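Gripper comparison in simulation: frequently asked questions

What is being compared?
Two grippers, the Morin and the Ikcombe, on the same arm with the same controller. Both are two-finger types. The Morin is lighter and closes faster; the Ikcombe has a longer stroke.

Why start in simulation?
The real cell at Brurnstead is booked until August. Running the trials in the simulator first lets us drop settings that clearly don't work before we use any time on the hardware.

Which tasks are included?
There are 12, all based on small bench jobs such as approaching a round part on a module, pressing a button or moving a handheld tool. Each gripper gets the same tasks in the same order.
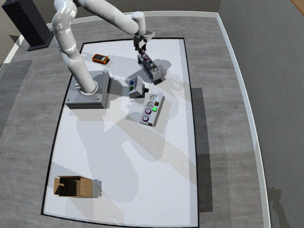 Simulated Hetmont cell, with the gripper over the far end of the module.

Do the objects stay in the same place?
No. Positions and angles are shifted a little between runs, within limits set in the layout file. The arm base doesn't move.

How many runs have been done?
564 so far, split evenly between the two grippers. Runs stopped by a software fault are repeated and don't count.

How long does one run take?
Around 90 seconds of simulated time. A run that goes past the limit in the task file is marked as failed.

Which gripper is ahead?
The Morin is quicker on the button tasks. The Ikcombe drops fewer round parts – mostly when the approach angle is poor. We won't publish a ranking until the hardware runs are finished.

Can I use my own gripper model?
Yes, if it has collision shapes and a mass for every link. Models without these will load but slip through parts. Please check the finger friction values too, as the defaults are too high for smooth plastic.

Does the camera position matter?
Not for the scores, which come from the simulator state. It does matter if you train on the images – keep to the supplied camera file in that case.

Who do I contact about a fault?
Jennylyn Villanueva looks after the task files. Send her the run number and the log.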